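zotomia

A tiny key-value cache library, written in Rust, with no dependencies outside the standard library. I started it in June when I got tired of pasting the same LRU code into every side project I had (there were a lot of them!), and it grew from there.

Why Rust

I came over from Python, and for the first month I fought the borrow checker on pretty much everything. Then one evening it caught me handing out a reference to an entry I was just about to evict, and I've been a fan ever since. The whole crate is 594 lines, tests included, so you can read it over a coffee.

Getting started

Add zotomia to your Cargo.toml and call Cache::new(256). The number is how many entries you want to keep. There's also Cache::with_shards if you've got several threads hammering on it - I use 4 shards on my laptop and haven't felt the need to change it.
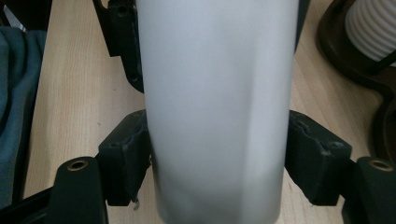 Pale cylinder between two dark gripper pads.

What works

get, put, remove, peek and clear all work, and so does iterating in order of last use. Keys can be anything that implements Hash and Eq. Values get dropped as soon as they're evicted, so don't stash a file handle in there and expect it to hang around (yes, I did this).

What doesn't yet

No time-based expiry. Oisín McGrath has a branch for it and I love the API he came up with, but it fails 13 tests on Windows and I don't have a Windows machine handy. If you do, please come help!

Thanks

Séverine Guérin rewrote the linked list so it no longer needs unsafe, and fixed my awful error messages while she was in there.

License

MIT. Issues and pull requests are welcome, and please run cargo fmt before you send one.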